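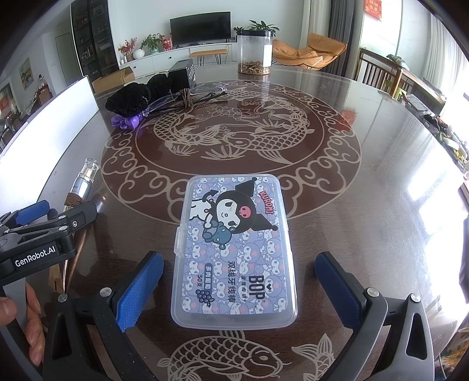 Gasus is a plain-text format and a small set of command-line tools for keeping an inventory of household contents. It was written for people who need a record they can hand to an insurer, a removalist or an executor, and who do not want that record tied to one program. Each item is one record of key and value lines. An item that holds other items is a container, and containers are recorded the same way as anything else. A clear plastic case with a latch tab and a patterned paper insert, lying on a glass-topped table, gets its own record with kind set to container, and whatever is stored in it points back to it through the parent field. The table is a separate record of kind furniture. The case does not take the table as its parent, as items on open surfaces belong to the room.

Status

Current release as of May 21, 2021. The file format is stable. The Nusau checker is stable. The Zoubi export tool is still changing and its flags should not be relied on in scripts.

What is in this repository

spec/ holds the format description.
nusau/ holds the checker, which reads a Gasus file and reports errors.
zoubi/ holds the exporter, which writes CSV and printable HTML.
sample/trememholm/ holds a complete inventory of one house, used for testing.

The Trememholm sample

The sample has 905 records, of which 87 are containers. It covers every room, the garage and the garden shed. Serial numbers have been replaced with filler of the same length. Purchase prices have been kept in Australian dollars and rounded to the nearest dollar. Receipts are not included.

Records were entered room by room in January and then checked against the rooms a second time. Items found in the wrong room on the second pass were left under the room where they were first recorded, with a note in the remarks field. This makes the sample less tidy than a finished inventory, but it exercises the remarks field properly.

Fields

id: required. Lower-case letters, digits and hyphens. Must be unique in the file.
kind: required. One of furniture, appliance, container, clothing, paper, tool, other.
room: required unless parent is set.
parent: optional. The id of a container.
colour: optional. Free text.
value: optional. Whole dollars. Leave it out if unknown; do not enter 0.
acquired: optional. A year on its own is accepted.
remarks: optional. Free text, up to 400 characters.

Unknown fields are kept by Nusau and ignored by Zoubi.

Rules for hard cases

1. Sets. Record a set once if it would be replaced as a set. Cutlery, sheets and stacking chairs are normally sets.

2. Pairs. Footwear, gloves and earrings are one record per pair. A black sneaker with white laces on the floor beside a rug is recorded as the pair, under the room where the pair is normally kept. If the other shoe can't be located by the end of the second pass, add "single" to remarks and leave value blank.
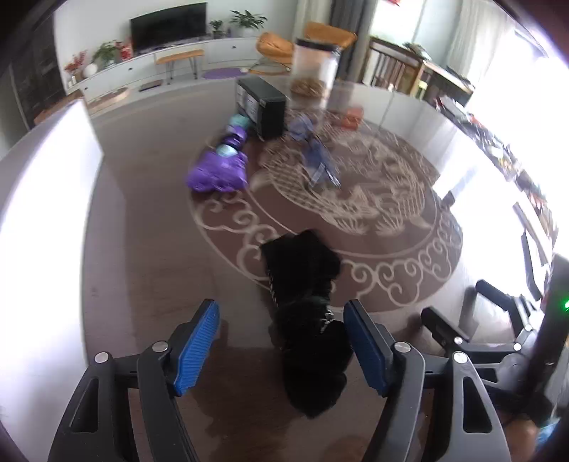

3. Fixtures. Anything that would stay with the building on sale is left out. Loose rugs are included. Fitted carpet is not.

4. Consumables. Food, cleaning products and stationery are left out unless a single item is worth more than the threshold set in the file header.

5. Borrowed items. Include them with value blank and the word "borrowed" in remarks. Zoubi leaves these out of totals.

Running the checker

nusau check house.gasus

The exit code is 0 if the file is valid, 1 if there are warnings and 2 if there are errors. A missing parent is an error. A container with nothing in it is a warning, which can be turned off with --allow-empty. Loops, where a container ends up inside itself, are reported with the full chain of ids.

Known problems

Nusau reads the whole file into memory.
Line endings from older Windows editors are accepted but rewritten on save.
Zoubi sorts accented letters after z.
Containers nested very deeply print with too much indent in the HTML output and run off A4 paper.

Licence

The specification and the Trememholm sample are in the public domain. The tools are under the MIT licence.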